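Ticket 301 – Tandusgate, Packtisch Schreibsets: Stifte-Einsortieren, Greifer lässt los / Aufgabe unklar
Status: in Arbeit
Gemeldet von: Musyoka Temba (Schichtleitung Konfektion)
Bearbeiter: Tamer Khasawneh (Automatisierung)
Eröffnet: 21. April 2020
Priorität: mittel, bitte hoch

Temba:
Seit dem Update der Kotora-Steuerung sortiert die Zelle die Stifte nicht mehr sauber in die durchsichtigen Halter. Weiße gehen meistens, schwarze Gelstifte kippen beim Einsetzen oder werden gar nicht erst aufgenommen. Zelle bleibt dann stehen, Meldung "Zielpose nicht erreicht", jemand muss hin und quittieren. Auftrag Boltcombe ist 600 Sets, so schaffen wir das nicht. Bitte auch klären wer quittieren darf, die Spätschicht traut sich nicht ran.

Khasawneh:
Gesehen. Fragen vorab: immer der gleiche Stifttyp? Immer das gleiche Fach? Hat jemand am Halter was geändert, andere Charge, anderer Lieferant? Bitte nichts an der Steuerung zurücksetzen bis ich das Log habe.

Temba:
Gelstift, alle Fächer. Halter kommen weiter von Semple, gleiche Bestellnr. Geändert hat keiner was. Die Leute legen die Stifte halt hin wie sie hinlegen, früher war das egal.

Khasawneh:
Log gezogen. Fehler 1: Schließweg. Mit dem Update ist der Wert für die Greiferöffnung auf Standard zurückgefallen. Beim glatten weißen Schaft reicht das noch, beim Gelstift fasst er auf Höhe vom Clip und verdreht. Fehler 2: Annäherung an den Halter zu flach, er kommt mit der Stiftspitze an die Vorderwand statt von oben. Durchsichtiges Material hilft der Erkennung natürlich auch nicht.
Habe die Bewegung von Hand nachgestellt, Stifte liegen schräg auf dem Tisch, Halter leer dahinter.

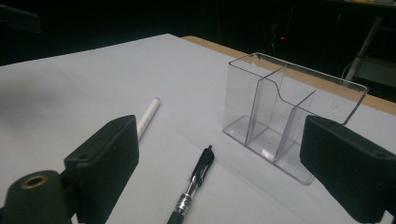 Schließweg wieder auf den alten Wert, Griffpunkt beim Gelstift runter Richtung Griffzone, weg vom Clip. Annäherung jetzt steiler, 90 Grad zum Tisch kurz vorm Absetzen. Testlauf kommt, vorher brauch ich aber neue Vorführungen, die alten passen nicht zum neuen Griffpunkt. Wer kann das machen? Am liebsten jemand der das jahrelang von Hand gepackt hat, die greifen einfach besser als ich.

Temba:
Zwei Leute aus der Frühschicht können, je eine Stunde. Aber Frage die hier rumgeht und die ich nicht beantworten kann: wenn die dem Ding das jetzt beibringen, was machen die danach? Im März hieß es noch die Zelle läuft nur nachts. Jetzt läuft sie tagsüber mit und am Handtisch sind 2 Plätze weniger. Das gehört vielleicht nicht ins Ticket aber wo sonst.

Khasawneh:
Gehört schon rein, finde ich. Was ich weiß: beide Plätze sind in die Endkontrolle gewandert, nicht gestrichen. Ob das so bleibt entscheide ich nicht, hab es an die Werkleitung Tandusgate weitergegeben mit der Bitte um schriftliche Antwort. Vorführen ist freiwillig, zählt als Arbeitszeit und wird nicht auf die Stückzahl angerechnet. Steht so auch im Aushang, hab ihn nochmal aufgehängt.
Zum Ablauf: beide Greifer in die Hand, normales Tempo, nicht extra langsam. Kabel nach aussen führen damit sie nicht über die Tischfläche ziehen. Halter auch mal gemischt bestücken, nicht nur Stifte, sonst kann er nachher genau eine Sache.
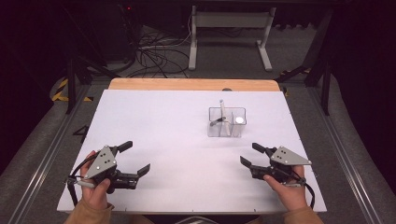
Rückmeldung von den beiden: Griffe werden nach einer Weile schwer, vor allem im Handgelenk. Pausen also fest einplanen, ich trags in die Anleitung ein. Und der Tisch ist für die Kleinere der beiden zu hoch, bitte Podest besorgen bevor wir weitermachen. Liegt ja sonst an uns wenn die Bewegungen krumm werden.

Temba:
Podest bestellt. Quittieren: ist immer noch offen!! Spätschicht hat gestern wieder gewartet bis jemand von euch da war.

Khasawneh:
Sorry, untergegangen. Regelung: quittieren darf jeder mit Einweisung Stufe 1. Einmal. Kommt die gleiche Meldung gleich wieder, Zelle aus, von Hand weiterpacken, Eintrag hier. Kein Abzug für die Schicht, ist mit der Planung abgesprochen. Einweisung mach ich am Übergang Früh/Spät, dauert nicht lang.

Temba:
OK. Stimmung etwas besser, die beiden vom Vorführen reden jetzt mit wo die Stifte liegen sollen. Vorschlag von denen: Gelstifte alle in eine Richtung legen, Clip nach oben. Kostet am Tisch nichts.

Khasawneh:
Guter Vorschlag, nehm ich. Kommt in die Arbeitsanweisung, bitte mit den Namen der beiden wenn sie einverstanden sind.

Offen:
- Testlauf mit neuem Griffpunkt (Khasawneh)
- Podest aufstellen (Temba)
- Einweisung Stufe 1 Spätschicht (Khasawneh)
- Antwort Werkleitung zu den Plätzen am Handtisch, steht noch aus
- Sicherung der Parameter vor dem nächsten Kotora-Update, Prozedur feht komplett

Ticket bleibt offen bis Testlauf durch ist.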